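3.2 機材の選定と予算計画

実機を何台、どの時期に購入するかという問いは、研究計画の中では地味な部分に見えるかもしれませんが、私たちにとってはずいぶん長く悩まされた問題でした。
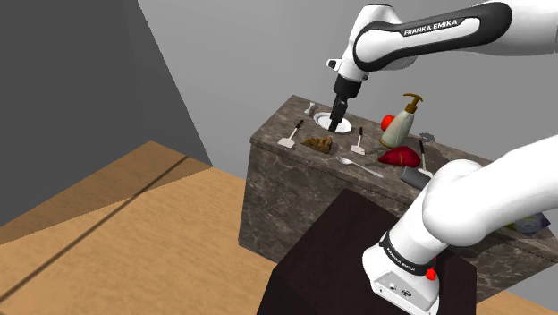 図3 調理台上の片付け課題のシミュレーション環境。アームは皿の上方でグリッパを下に向けている。

当初の計画では、初年度にアームを二台そろえ、台所を模した実験区画もUkvilleの分室に同時に作るつもりでした。ところが、Treltevico社から届いた見積もりを共著者のTănaseと一緒に読み直してみると、本体のほかに台座、交換用の指、保守契約、さらには床の補強まで積み上がっていて、二台分ではとても予算枠に収まりません(金額の内訳は付録Bに載せましたので、これから同じような計画を立てる方はぜひご覧ください)。そこで、購入の判断を6月まで延ばし、それまでは図3の環境で課題の難しさを見積もることにしました。

見積もりに使った試行は全部で2753回です。このうち865回はへらやスプーンのような薄く平たい道具を対象とし、残りはボトルや食品など、ある程度の厚みがある物に割り当てました。台の高さとアームの取り付け位置も少しずつ変えています。この寸法は台座の発注仕様にそのまま響くため、ここだけは急がず、Zamfirが設定を一つずつ見直しながら進めてくれました。

計算機の費用も忘れるわけにはいきません。私たちの計画ソフトFurtunăでは、計算時間を180時間までとし、超えた分は翌年度の消耗品費から回す取り決めにしています。また、納期は発注から90日と見込み、その間に電源工事と安全柵の設置を終える工程を組みました。二台目のアームについては初年度の予算から外し、一台目の稼働率を見たうえで改めて申請する予定です。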